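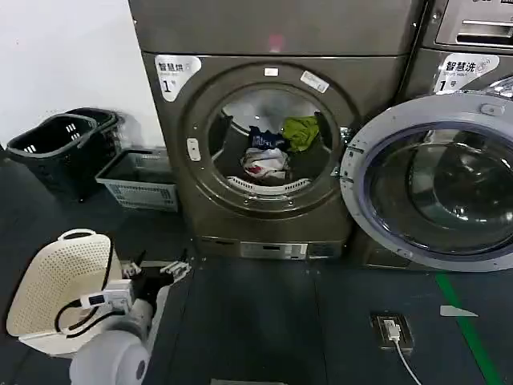
Dryer 1, door shut.

Thread on drying costs in shared laundries, from my notes at Kadstead. Most of what you pay for is removing water the washer should have removed first.

1/ Spin speed matters more than dryer temperature. A spin takes out water mechanically, and that is far cheaper than boiling it off. If the washer offers a faster spin for cottons, use it.

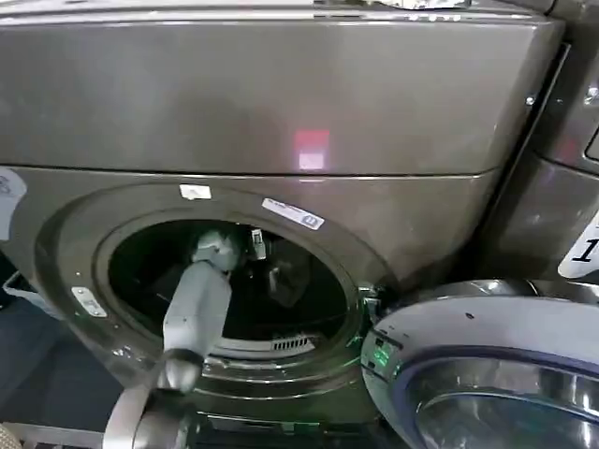
2/ Load size next. A packed drum blocks the airflow and the outer layers dry while the middle stays damp. I fill to half and split anything heavier into 2 loads.

3/ Sort by thickness, not colour. Towels set the cycle length for every shirt in with them. My towels need 55 minutes, the shirts far less.

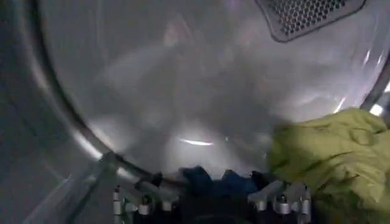
Does a hotter setting save money?
Rarely. The cycle is shorter but the heater draws more, and elastic suffers for it.

4/ Lint. A clogged filter lengthens every cycle after it. Lorna Innes logged this over 5 weeks and got the same result as me: clean it before each load.

5/ Take synthetics out slightly damp and hang them. Overdrying causes static and sets creases.

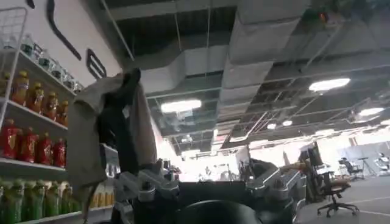
Grey-olive cloth, bottle shelves to the left.

Tariffs in a separate thread, once Jeferson Seixas sends me the August readings.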